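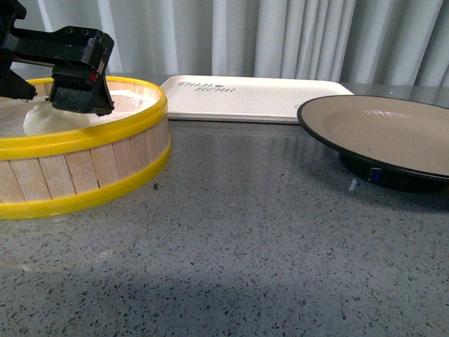
My aunt Nabila Teoh left me her recipe notebook in July, and I have been cooking from it most evenings after work. It has 7 sections, but she never gave them names, only a coloured paper tab for each. The green tab is soups. The red one I still cannot explain, there is fish in it and also two cakes.

She wrote in three languages, sometimes in one line. When she was in a hurry she did not write amounts. "Flour, enough" is my favourite, and I have failed with it four times already. My flour here in Prelatville drinks more water than hers did, or maybe the air is drier. I bake the flat bread on a higher heat now and for a shorter time, and the middle stays soft.

The rice with lentils was easier. You fry the onions very slowly, until they have the colour of strong tea, and you take out half of them before the rice goes in. I did not know this second part. My mother always left them all in the pot and they became sweet but lost their bite.

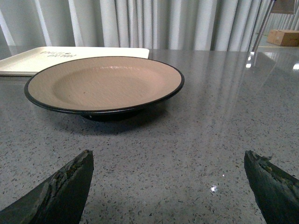 The lentils must be cooked before, but not completely, you should feel a small hard point when you press one between the fingers. Then everything goes together with the lid closed, on the lowest flame, and you do not open it for twenty minutes. I opened it, of course. My neighbour Tanvir Marikar says his grandmother put a cloth under the lid, so I tried that too on the second evening and the grains came out nicely separate.

On one page there is only a telephone number ending in 616 and the word "plums". I called it. A very polite man at a garage answered, he has had the number for years and he knows nothing of plums. I apologised and he wished me luck with the cooking.

Next I want to try her pickled turnips. They need ten days in a dark place and my flat has not many of those, maybe the cupboard behind the coats. If somebody reading this makes them with less salt, please write to me how long they keep.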